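Forum Jeux & Bricolage > Créations maison > Règles et prototypes

Sujet : Mon jeu de forêt, vos avis sur les jetons ?

pivoine_63
jeudi 25 septembre 2025
Coucou tout le monde ! Je bosse depuis le printemps sur un petit jeu familial qui s'appelle Skunar (le nom vient de mon neveu, ne cherchez pas). On déplace des animaux dans une forêt, on récolte, on se pique les réserves, et le premier qui passe l'hiver gagne. Les règles tournent à peu près, mais je cale sur le matériel. Ma question : symboles imprimés en noir sur blanc ou couleurs ? Mes parents confondent le vert et le marron, donc je penche pour le noir et blanc, mais mon compagnon trouve ça tristounet.
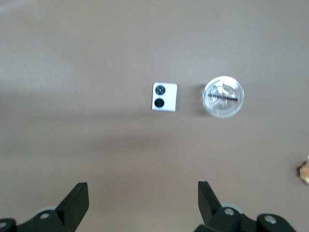 Un carré blanc, deux ronds noirs : le style auquel je pense.

Dites-moi franchement, j'ai le dos large.

Tonton_Meeple
Franchement alors : c'est lisible, mais ça fait domino. Dans un jeu de forêt je veux du vert, des feuilles, des glands ! Si tu mets du noir partout, les gamins vont décrocher au bout de deux tours. Et le petit motif blanc dans le rond du haut, perso je ne le déchiffre pas.

ludivine.b
Pas d'accord avec Tonton. J'anime des après-midis jeux à la médiathèque et les pions trop décorés, c'est l'enfer dès que la lumière baisse. Du contraste, du contraste, du contraste. Par contre oui, agrandis les symboles.

Kavitha Nair
Bonjour ! Moi j'ai tranché en mettant la couleur sur le plateau et le noir et blanc sur les jetons. Pour mon jeu Warkix j'en ai fait imprimer 600 chez Fernandes, la papeterie en bas de chez moi, et j'ai regretté de ne pas avoir testé la taille avant (beaucoup trop petits, mes joueurs les perdaient dans les plis du canapé). Fais une planche d'essai !

pivoine_63
Merci Kavitha, bonne idée, la planche d'essai. Et 600, la vache ! Moi il m'en faudrait bien moins. Sinon, deuxième question tant que je vous tiens : figurines ou silhouettes en carton pour les animaux ? J'adore les petites bêtes en volume, surtout les cervidés avec leurs pattes toutes fines.
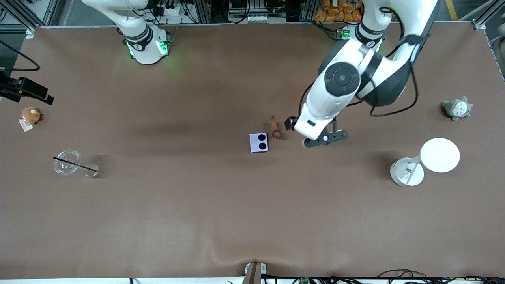 La petite bête brune façon cerf, avec la boîte lavande à côté.

Tonton_Meeple
Ah là je te suis à fond, figurines sans hésiter ! Une silhouette en carton, tu la regardes de côté et elle disparaît.

grisou
Et le prix ? Et la boîte ? Avec des figurines il te faut un thermoformage ou des sachets, et ton jeu à prix doux devient un pavé. Chez Fimwood ils font des silhouettes en bois découpé, c'est joli, ça tient debout et ça se range à plat. J'en ai pris 9 pour mon proto, aucune cassée.

ludivine.b
+1 pour le bois. Les pattes fines, entre les mains d'un petit de 3 ans, je ne leur donne pas une demi-heure.

Tonton_Meeple
Un petit de 3 ans n'a rien à faire devant un jeu où on vole des réserves, enfin !

ludivine.b
Viens donc un mercredi à la médiathèque, on en reparlera :)

pivoine_63
Bon bon bon, on se calme ! Je vais faire deux versions : une avec un seul cerf en volume comme pion premier joueur, et le reste en bois. Et des jetons plus grands. Je vous remets les règles au propre en novembre, il me faut des relecteurs pour la phase d'hiver, qui est encore bancale (on peut rester bloqué si tout le monde a vidé la clairière).

grisou
Partant pour relire. Pour la clairière, fais repousser un jeton au début de chaque tour et tu devrais être tranquille.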